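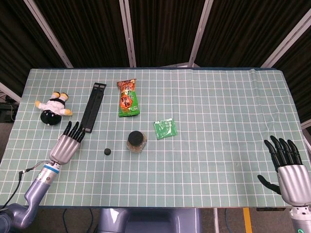
Oficina da Ronport -- robô de duas mãos, dúvida com a mão esquerda

delia_bancada
Oi, gente! Voltei com o projeto. Os dois braços já estão na mesa e agora empaquei na pega. A pelúcia vai que é uma beleza, o pote com tampa preta também vai. O problema é a tira preta de plástico com as ranhuras: fica colada na manta verde e os dedos passam por cima. Em quase 200 tentativas peguei umas poucas. Alguém já passou por isso?

Prutard
Que altura você pôs pra ponta dos dedos? A minha ficava 2 mm alta e eu jurava que era a câmera.

godoy77
Eu nem mexia em altura. Peça chata assim se empurra até a beirada e pega por baixo, pronto.

Prutard
Discordo, Godoy. Se a manta tem dobra perto da borda, a peça enrosca ali. E a dela levanta no canto do fundo, à direita.

delia_bancada
Levanta mesmo, preciso colar aquilo rsrs. Prutard, estou com 7 mm de folga, fiquei com medo de raspar os dedos.

Prutard
7 é muito! Desce aos poucos e limita a força. E usa a grade branca da manta pra conferir a posição, ajuda demais.

godoy77
Continuo achando a beirada mais simples -- mas testa os dois e conta aqui. E o saquinho verde, como vai?

delia_bancada
Amassa, mas vem. Baixei pra 2 agora de noite e a tira já subiu duas vezes seguidas!! Amanhã rodo 100 com ela na diagonal e posto a planilha.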